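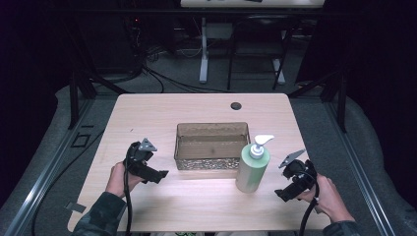 How many demonstrations do we need before the policy stops surprising us?

More than we have, and I don't think the number is the useful part of the question anyway. I'm answering on the list because three people have now written to me separately about Ashok's message, and I'd like to argue about it once.

From: Tavion Dvorak
To: handheld-collection list
Date: Wed 18 November
Subject: Re: Scaling up the tabletop set

Ashok Semwal wrote:

> We closed the first round with 3064 episodes across the tabletop
> tasks. Of those, 219 were thrown out on review, mostly for tracking
> loss or for the operator restarting partway. That is a good rate
> and I want to thank everyone who put in hours on the grippers.
>
> My proposal is that we keep the same protocol and keep going until
> the curve flattens. The handheld rig is cheap to run compared with
> teleop. Babita has two new operators trained, and Plusell can send
> more gripper pairs if we ask before the end of the month. I would
> like to have the second round under way before we touch the model
> again.
>
> One request for discussion: should we drop the single-object tasks
> and go to container plus object only? My feeling is yes. The
> single-object ones look solved.

Taking these out of order.

"The single-object ones look solved." Solved on which table? Every evaluation I've been sent was run inside the same extrusion frame, on the same light wood top, with the rails where they always are. I moved the evaluation to the bench at Anmont for one afternoon in June and the bottle task went from looking fine to looking like a coin toss. I reported that here and the replies were mostly about my lighting. Maybe it was my lighting. But then lighting is a thing we haven't covered, and I would like somebody to say so in the notes.

Container plus object is a reasonable next step. I have no quarrel with it as a task. My quarrel is with the containers. We've been using a clear plastic basket next to a pale green pump bottle, and I went through a pile of those episodes over the weekend. The basket walls are transparent and you see the wood straight through them. I'm not at all convinced the policy knows where the wall is. It may only know where the hands tend to go after the bottle, which is a different skill and a much less valuable one. An opaque basket of the same size would tell us something in a day. So would the same basket on a dark cloth. Neither has been tried, as far as I can find. If someone has tried it, please post the result, even if it was boring.

The other thing I noticed is how alike the starts are. Basket near the middle of the table, bottle close by on the right, one gripper on each side pointing in. Episode after episode. The protocol says "vary object placement" and I believe the operators think they're varying it. A person standing at a table puts things where they're comfortable to reach. Fatemeh plotted the start positions for one batch and they made a blob you could cover with a dinner plate. (Fatemeh, could you post that plot? I only have it as a printout.)

So when I hear "keep going until the curve flattens," my worry is that it will flatten, and we'll all be pleased, and what will have flattened is our supply of new situations. Another few thousand of the same reach gives you a very confident reach.

On the reject rate. I don't read it as good or bad, I read it as unexplained. "Operator restarting partway" covers a lot. I watched a handful of the rejected ones and several were plain fumbles where the operator recovered nicely and then stopped, having been taught that a fumble means a restart. Those recoveries are the thing I'd pay for! A model that has only ever seen clean grasps has no idea what to do half an inch off. Please, before the second round, can we split that category into "tracking lost" and "hand slipped," and keep the second kind?

Cost. Yes, the handheld rig is cheaper than teleop per hour. I've stopped arguing about that with the Szabo people, who have their own reasons for liking teleop. But per-hour cost leaves out the cable problem. Both grippers are tethered, and the operators manage those cables constantly, mostly without noticing. They keep their wrists at angles that keep the cable off the table edge. The arm we deploy on has no such cable and will happily copy the odd wrist angle anyway. I can't say how much this matters. I can say that we haven't looked, and that "we haven't looked" keeps getting written up as "no issue seen."

What I'd support, in place of Ashok's plan as written:

Ten start layouts, printed as cards, drawn at random before each episode. The operator places things where the card says, comfortable or not. Babita's new people should start on these and never see the old protocol.

At least 5 containers, some of them opaque, and none of them to be photographed for the slides until we've run the evaluation.

A second table surface. I don't care which. Annelore has a gray one that nobody else is using.

Evaluation on a bench that wasn't used for collection, done by someone who didn't collect. I'll volunteer for that, and I'll use your lighting if you send it to me.

And a stop in the middle. Train on half, look at the failures, decide what to collect next. I know this is slower and I know it makes the schedule for the Plistine demo uncomfortable. I'd take an uncomfortable schedule over a second round that answers the same question as the first.

I'm not saying the first round was wasted. The timestamps are clean, the gripper widths line up with the video – better than anything I've had from the old setup – and whoever wrote the sync check deserves a drink. But clean data on a narrow slice is still a narrow slice, and the proposal doesn't mention the slice at all.

Ashok, if I've misread the protocol and the placements really are randomized somewhere, point me to the script and I'll take that paragraph back on the list. Otherwise I'd like to see the cards agreed before anyone orders more grippers.

Tavion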